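Olesia Kushnir still comes in early enough to hear the packing hall at Pellon switch on. First the lights, then the belts, then the arms finding their starting positions one after another. "I love that bit," she says. "It's like an orchestra tuning up, only with more cardboard."

She has worked at the Harka site for 13 years, the first ten of them on her feet at the end of line 2, lifting boxes of door fittings on to pallets. These days she runs the cell that does the lifting. Her title is cell lead, and she'd never heard of such a job until the Rundex arms went in last December.

"I thought I'd be the one pressing the green button," she says. "Then in the second week Hnat sat me down and said, right, you know how these boxes behave, so you're going to teach it." She laughs. "I'd never taught anyone anything except my nephew to swim!"

Hnat Savchuk is the engineer who set the cell up, and he is just as keen to talk about it (we had to move our chairs twice because he wanted to draw on the whiteboard). Most of his planning happens in Onsri, the software the site uses to try out a job on screen. A new box size used to mean an afternoon of stopping and starting on the real line. Now he and Olesia work through it at a desk, with a pot of tea, and argue.

"She wins," Hnat says. "I look at the path the arm takes. She looks at the grip, and the grip is where the trouble is. She'll say, no, that carton's soft on the short side, come at it from the other way."

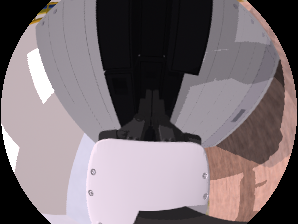
What happened to the people who used to do the lifting?

They are all still on site. Two moved to returns, one trained as a fitter, and the rest look after the cells in turns, with an hour at the screen for every few on the floor. Olesia was firm about the turns from the start. "If only one person knows how it works, the rest of us are just waiting for her to come back from lunch."

The change she talks about most is her shoulders. She used to go home and lie on the kitchen floor. Now she has joined a walking group, and last month she did about 10 miles in the rain and enjoyed nearly all of it.

There are things she misses. The old line was chattier, with people side by side all shift, and the cells have spread everyone out. She and Hnat have asked for the break times to be lined up again, and they're waiting to hear.

Meanwhile there's a new carton coming, a long thin one for curtain rails. "It's a horrible shape," says Olesia, delighted. "We start on it tomorrow."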